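Two Seasons of Pasard: how a TV drama keeps you waiting
Project report, Television and Audiences 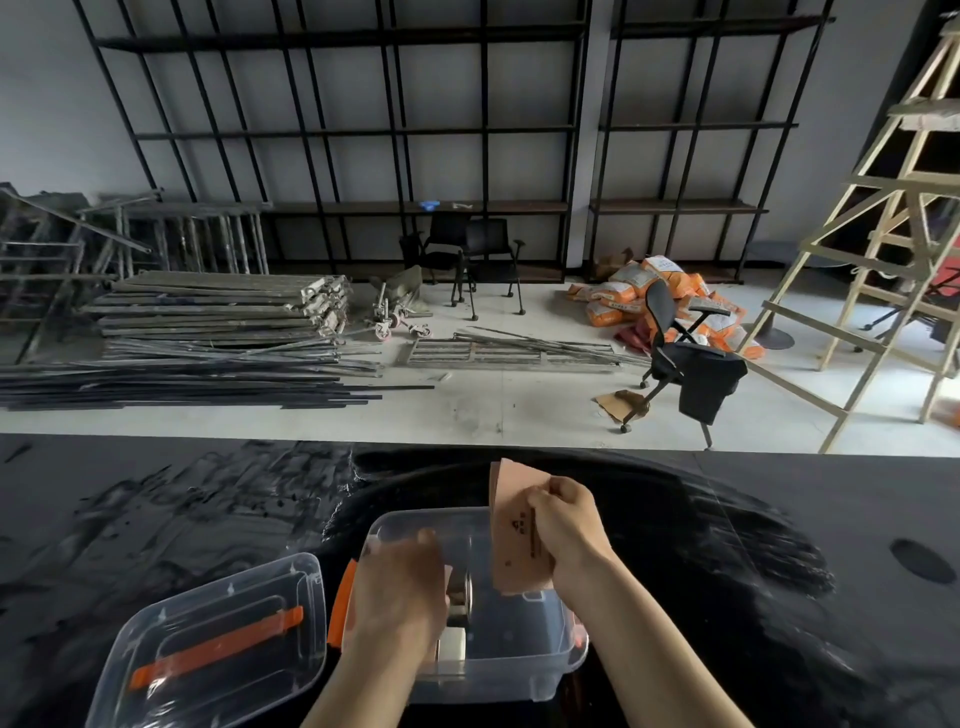 I picked Pasard because my roommate wouldn't stop talking about it, and then I couldn't stop talking about it either. If you haven't seen it, it's a drama about a ferry company in a small lake town called Aston, run by a family that can't stand each other. Two seasons so far. My question was pretty simple: how does the show end its episodes, and do those endings really make people want the next one?

My project partner was Touran Mazandarani, who did the survey side while I did most of the watching (I got the better deal, I know). Our advisor, Verena Hauser, told us in November to cut our plan in half, and she was right. We'd wanted to compare three shows. We'd still be at it!

What I did first was write down the last scene of every episode and put it in a group. I started with cliffhanger, reveal, quiet ending and "other," and "other" got way too big, so I went back and split off a group I called the closed door. That's when a character finds something out and we don't get told what it is. Season one loves this. Kälin, the grandmother, reads a letter at the kitchen table, folds it up, and the credits roll. You don't find out what was in it for four more episodes. I was furious and I watched the next one right away.

Season two goes for bigger stuff. There's a fire on the boat, a fake will, and a wedding that gets called off in the parking lot. I liked it less, and I tried hard to keep that out of my sorting, but I should admit I had Touran redo six episodes without seeing my notes. We disagreed on two of them. Both were from season two, and both were endings I'd called cliffhangers and she'd called reveals. We went with hers after a long argument over noodles.

For the survey we got 109 answers, mostly from students in our building and the two next to it, so please don't read it as the whole country. We asked which ending they remembered best. Nearly 50 of them named the letter. The boat fire came second, a long way behind. Lots of people wrote extra comments, too, and Touran typed every one of them up. My favorite said, "I don't even like this show, I just need to know what the old lady knows."

We also asked if people kept watching right after a big ending, and here our question was bad. We wrote "Did you continue?" and half the people thought we meant did they ever finish the series. Waltraud Zürcher pointed this out at our practice talk, and by then it was too late to send it again. I've left those answers out of the results.

If I had another semester I'd look at the music. Cyrill Wieser, from the sound class, noticed that the quiet endings in season one have no score at all, only the lake and sometimes the ferry horn, and I hadn't written down a thing about sound. So I'd have to watch it all again, which is fine by me. Season three is supposed to start in the spring.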